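Week three with the Fosevo gripper kit on my bench, and I've got opinions. Thread, because I can't do short. 🧵

2/ For anyone who missed the first lot: it's a two-finger gripper that bolts on to a small arm, sold with its own wrist camera mount and software called Drorneo. I paid for mine, full price, and I've had no emails from them asking me to be nice.

3/ The job is stripping old office desktops for parts. We take in 400 a year at Runduritz and most of the time goes on fiddly stuff – memory clips, SATA plugs, that one screw behind the drive cage. I wanted to see how much of it I could hand over.

4/ Assembly took me an evening and two cups of tea. The manual is fine until page 147 (yes, really), where the left and right finger drawings are swapped. I built it wrong, swore a bit, built it again.
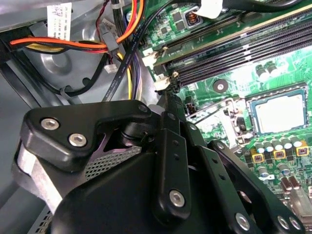 **Kjell Midtbø**
Refurb bench lead, Runduritz

5/ Memory slot latches are my favourite test. They're small, they're white on a green board so the camera has a fair chance, and you need to push them in the right direction or you'll snap one. The tall finger is narrow enough to get in there without clouting the processor socket next door, which my old gripper never managed.

6/ What I'm less keen on is cables. Old cases are full of them, and a SATA lead lying across the case is just the sort of thing that finger likes to snag. I now spend a minute tucking things back before I press go. Drorneo has a "soft obstacle" setting that's meant to help and I can't say I've noticed!

7/ Grip force is lovely though. You get a slider, you get a live reading, and it remembers what you used for each task. I've got mine on 3 for latches and wouldn't go higher.

8/ Somebody asked about wear. The maker says to check the finger screws every 1000 cycles. I do it on Friday-feeling days, so call it more often than that – one had worked a touch loose on the slanted finger plate, a quarter turn sorted it.

9/ Support: slow but human. I wrote in about the swapped drawings and got a proper reply and a corrected page. They say the new manual is due in July.

10/ Would I buy it again? For boards and latches, yes, tomorrow. For whole machines with all the wiring still in, I'd wait. Kanagaratnam have a slimmer finger set coming that fits the same mount and I've put my name down for a pair, so expect another one of these.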